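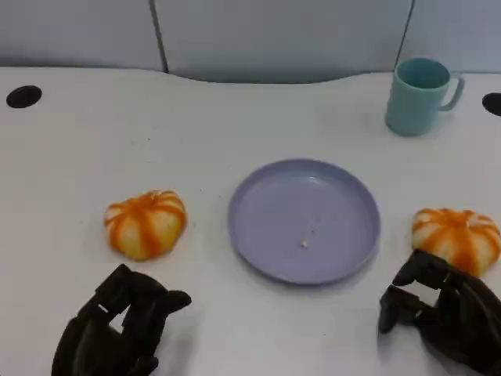

Perguntas frequentes sobre compra e orçamento de estações de manipulação

O que entra no preço do conjunto Lirico?
Entram os dois braços, as duas mãos, a câmera da cabeça e o software básico. A mesa e as divisórias são pedidas à parte. O transporte também é calculado à parte, conforme o endereço.

Preciso comprar objetos especiais para as tarefas?
Não precisa. Para começar, servem um prato, uma caneca de plástico e comida de formato arredondado. Recomendamos reservar no orçamento uma pequena quantia mensal para fruta e pão, porque estes itens se estragam e devem ser trocados.

Mãos com dedos ou garra: qual devo escolher?
Depende das tarefas que o senhor ou a senhora planeja. A garra Prolel custa menos e a sua manutenção é mais simples. As mãos com dedos pedem mais tempo de ajuste — convém prever isto no calendário do projeto.
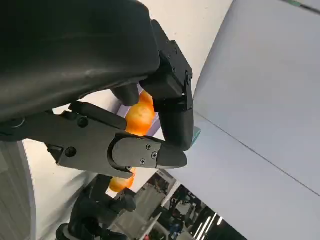 As pontas dos dedos são peças de desgaste. Aconselhamos encomendar um jogo de reserva junto com o primeiro pedido, com a referência 439.

Qual é o prazo de entrega?
O prazo é de 30 dias depois da confirmação do pagamento. Pedidos feitos em julho podem demorar mais 10 dias, por causa das férias da oficina.

Posso alugar antes de comprar?
Sim, pelo programa Trurneo. O depósito é de 1000 euros e será descontado do valor final, se a compra for feita.

As peças Dolan são compatíveis?
Os suportes, sim. Para os cabos, pedimos que nos envie antes o modelo exato.

Com quem falo para receber uma proposta?
Com Gobnait Coughlan, do setor de vendas. Por favor indique na mensagem o número de estações, o espaço disponível e o limite do orçamento.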